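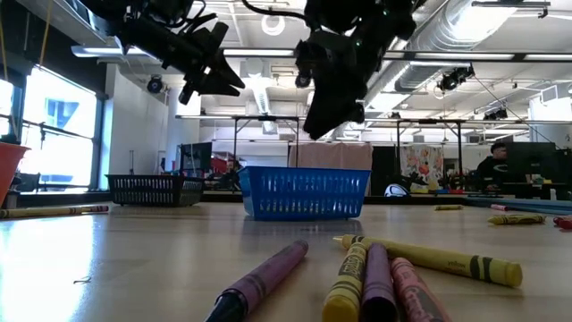 The Arm That Would Not Let Go: Looking Into a Gripper Fault on a Two-Arm Sorting Cell

Final project report, Lernwood Engineering Program
Submitted 6th July

Summary

Our project was supposed to be about tidying. The plan was to teach a pair of robot arms to pick crayons up off a table and put them in a basket, and then to write up how well they did it. We did some of that, and we are fond of the part we did, but in April the right arm closed on a crayon, was told to open, and stayed closed while the arm moved off at full speed toward the other one. The two wrists bumped. There was no injury and the damage was small, but it was enough to stop the work and change what this report is about. What follows is mostly the story of that fault, how we went looking for it, the wrong turns we took (there were several, and we have left them in), and what we changed afterward.

Background

The cell has two arms that reach down over one table, each with a two-finger gripper at the end. Our team called the pair Flasby, after the name on the old lab door, and the control program is called Enach. Enach was handed down to us by last year's team. It is a good program and we learned a great deal from reading it, though there are stretches of it with no comments at all and we would have dearly loved a few.

Crayons turned out to be a nice thing to practice on. They are cheap and light, and they roll when you breathe on them, so the arms have to be fairly careful. They also snap if you squeeze too hard, and that gave us an easy way of telling when the grip force was set wrong. We swept up a lot of crayon that spring.

A single pick goes like this. The arm moves above the crayon, comes down, closes its fingers, lifts, travels to the basket, opens its fingers and goes back to a waiting spot. Enach sends each of those steps as a separate command. The detail that matters for this report is that Enach, as we received it, did not wait for the gripper to say it had finished. It waited a fixed time, 900 milliseconds, and then went on to the next step whatever the fingers were doing.

What happened

We were in the middle of a long run with both arms working. The right arm had picked up a crayon and carried it over the basket, and the open command went out. The fingers stayed shut. After its fixed wait, Enach took the crayon as delivered and sent the arm back toward its waiting spot, still holding on.

That alone would have been harmless. The trouble was in the part of the program that keeps the two arms apart. It works out how much room each gripper takes up, and it uses a smaller shape for an empty gripper than for a full one. Enach believed the right gripper was empty, so it let the left arm come closer than it should have. The crayon stuck out to the side, caught on the left wrist and turned, and then the wrists themselves touched. One of us hit the stop button. We are proud of how quickly that happened, but we don't want to lean on it, and there is more about the button further down.

Afterward we found a broken crayon, a scuff on one bracket and a cable that had been pulled partly out of its clip.

First ideas, mostly wrong

Our first thought was wax. It seemed so likely! We had been handling crayons for weeks, and we pictured a soft layer building up on the fingers until something stuck. We cleaned both grippers, ran the same routine again and were very pleased with ourselves until the fault came back the next afternoon.

Our second thought was the grip force. If the fingers were pressing too hard, perhaps the motor was having trouble starting from a standstill in the other direction. We turned the force down and the crayons began to slip, and the gripper still failed to open now and then. So that was put back as it was.

The third idea was that the program was sending the wrong command. This took the longest to rule out, as it meant reading the log line by line. In every case we looked at, the open command was there in the log, correctly written and sent at the right moment. The gripper had simply never answered it.

Finding the real cause

With the program cleared, we turned to the wiring. The lab keeps a supply of cables from Montoya, and the ones on our arms were of that kind, with a small plug at the wrist. We set up a test with no crayons at all, only opening and closing, at different wrist angles. With the wrist straight, the gripper opened every time. With the wrist turned past 87 degrees, it began to miss commands, and the left gripper, whose cable had been given a more generous loop, never missed one.

When we took the right cable off and bent it gently by hand with a meter attached, the signal came and went near the plug. A wire had worn where it was being pulled tight at the end of each turn. In our full test, the right gripper missed 41 open commands, all of them with the wrist turned far around.

So there was a worn wire, and there was a program that never checked. We think the second of these is the more serious. Wires wear out on any machine that moves all day, and Enach ought to have noticed.

What we changed

The cable was replaced, and the new one has a longer loop and a second clip to take the strain off the plug. We also added cable checks to the start of every session. Whoever is running the cell bends each loop by hand, looks at the plug and signs the sheet.

In Enach, the fixed wait is gone. The program now asks the gripper for its finger position after every open or close and compares it with what it expected. If the answer is wrong, or there is no answer, both arms stop where they are and a message comes up on the screen. The code that keeps the arms apart now treats a gripper as full until the gripper itself has reported open.

We slowed things down as well. Any move that brings the arms near each other is limited to 35 percent of full speed. It makes the whole routine noticeably more leisurely, and some of us find it a bit painful to watch, but we have kept it.

Finally, the stop button. At the time of the bump it was at one end of the bench, within easy reach of one seat and a real stretch from the other. There is now a button at each end, and the session sheet has a line for testing both before the arms are powered.

Before going back to crayons we repeated the open-and-close test with each wrist camera running, so that we could compare what the gripper reported with what the fingers had really done. With the fingers apart and nothing between them, the gap shows up clearly against the wood, and that made the comparison pleasantly simple.
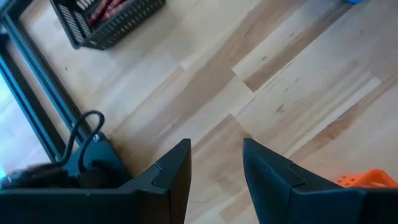
Remaining problems

The position check tells us that the fingers have opened. It does not tell us that the crayon has dropped. A crayon with a torn wrapper can cling to one finger even when the gap is wide, and Enach would still call that a delivery. We started on a check using the wrist camera but ran out of term. The half-finished code is in the project folder with a note on what works and what doesn't, and this time there are comments.

We also never found out how long the wire had been failing before the bump. The older logs record commands but no replies, so there is nothing in them to go on. The new logs keep both, and next year's team should be able to look back much further than we could.

The left arm still has its original cable. It passed every test we gave it, but it has done the same hours as the one that wore out, and we have asked for a spare to be ordered before the cell is used again.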